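About Nundlow Kitchen School

We started Nundlow in one long room over a hardware store in Platel, with a secondhand stove, a sink that dripped, and a list of people who had told us they'd love to cook but didn't know where to begin. That first October we had 26 students, and most of them came back in the spring and brought a sister or a neighbor along.

These days we're in the old Grastard building, two blocks down the hill, and there's a good deal more elbow room (and a sink that behaves!). What we teach hasn't changed very much. We teach plain home cooking to grown-ups - soups, beans, eggs, a roast chicken, bread if you're feeling brave - and we go slowly enough that you can ask the same thing twice without feeling silly about it. Last year 422 people took a class with us, some for a single evening and some for the whole ten-week course, and we were so happy to have every one of them.

Classes are small and everyone cooks. You'll get an apron when you come in, a recipe sheet to take home, and a seat at supper when the cooking is done, which for a lot of us is the best part of the night. If you can't eat something, tell us when you sign up and we'll work around it gladly. Our lending shelf has 200 cookbooks on it now, and students are welcome to keep one for a month, or a little longer if the soup chapter is really good.

We have no quarrel with ketchup, either.
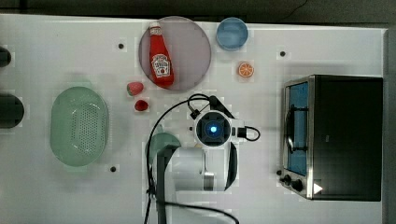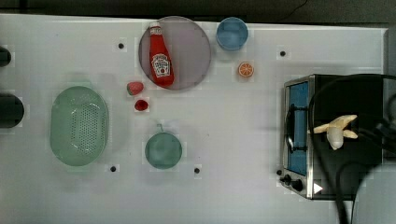 Families often ask whether children can come along. The regular evening classes are for adults, but we hold a family morning each season, and those fill up early, so do write to us ahead of time if you'd like a place. Gift cards are for sale at the front desk and never expire. And if you're just curious, come up the steps and say hello - there's usually coffee on, and we do love to show people around.

Contact us | © Nundlow Kitchen School, Platel | Back to top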